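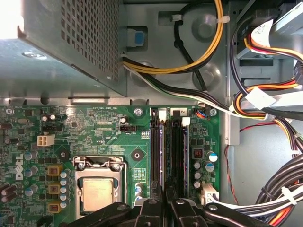 How does a small waterski club keep its junior skiers past their first summer? At Mansilla, the club followed in this study, the juniors who stayed were mostly those who had been given a fixed place in a boat crew by June, and who could get to the lake without depending on a parent.

4.2 Retention among first-year juniors

The Mansilla club runs one slalom course and one open lane for beginners. Juniors enter through a summer course, ski behind the older of the two boats, and are then invited to join the regular training group. Membership in the training group is paid by the season. The club lends skis, vests and gloves to first-year members, but from the second year on families are expected to buy their own. In earlier seasons this was the point at which many juniors dropped out, and the coaches we interviewed had long assumed that cost was the main reason.

Our interviews gave a more mixed picture. Parents did mention cost, and one family put the outlay for a second season at 800 euros with travel included. But the juniors themselves talked far more about waiting. A skier gets a short turn on the water and then sits on the dock until the whole group has gone through. On windy afternoons the session may be stopped before the last skiers have had a second turn. Several juniors who left said they liked skiing and did not like the dock.

The club changed its sessions in the second year of the study. Groups were cut to 10 skiers, and each junior was given a job in the boat or on shore, such as observer, rope handler or score keeper. Jobs were rotated every three weeks. Coaches reported that the juniors complained at first about the score sheets, which had been taken over from adult competition and were hard to fill in on a moving boat. A simpler sheet was drawn up by Constanza Navarrete and used for the rest of the season.

Figure 3 belongs with this part of the section.

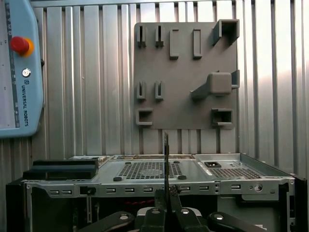
Telma Villalba disagreed with the weight given to boat jobs, and told us that in her view the smaller groups alone would have kept most of the juniors. She pointed out that the skiers in the Ukden group had been on the water more often that season than in any season before, and that children who ski more tend to come back. We cannot separate the two effects with the material we have. Both changes were made at the same time, and the club was not willing to hold one of them back for the sake of the study.

Figure 3. Wall panel with molded holders.

Travel was the other factor that came up in nearly every interview. The lake is around 3 kilometers from the last bus stop, along a road with no sidewalk. Juniors who lived in town could cycle. Those from farther out came by car or did not come at all - and when a parent changed shifts, attendance often stopped within the month. A shared van was discussed but had not been arranged when our fieldwork closed on 6 September 2019.

Competition played a smaller part than we had expected. Only a few first-year juniors entered the regional slalom event, and those who did were no more likely to return than those who stayed home. Mechthild Lüthi, coaching the beginners that summer, thought the event came too early in the season for skiers who had only just learned to cross the wake.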